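The Mat on the Table

When Yiran Xia moved into her flat above the bakery, she owned a kettle, 2 chairs and a great many loose ends, by which she means cards, pens, cables and the sort of small bits that settle on any flat surface if you let them. She is a patient woman, and she didn't rush out to buy shelves. She bought a table, and then she spent three weeks (she laughs about it now) wondering what ought to go on top of it.

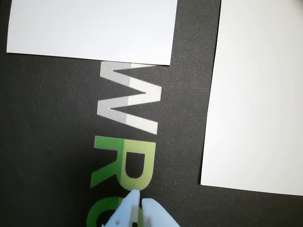
White and green lettering on the dark grey mat.

What went on top, in the end, was a mat, and I must say I came home wanting one. Yiran paid 76 pounds for hers and says she would pay it again, if only for the pleasure of having somewhere to put things down. 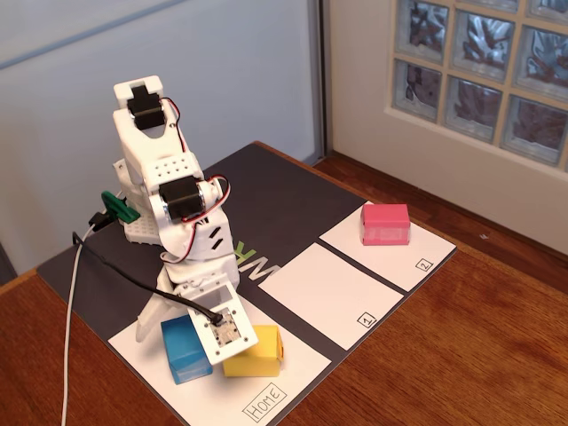 My own table at home is a muddle of post and crumbs, and I've always blamed the table. Sitting at Yiran's, with a pot of tea going round, I began to think I'd been unfair to it. Charcoal grey looks very handsome against reddish-brown wood, and the white rectangles printed in a slanting row give the eye somewhere to land. Her friend Lihua Han has been talked into trying the same at hers, and I'm off to measure mine on Saturday.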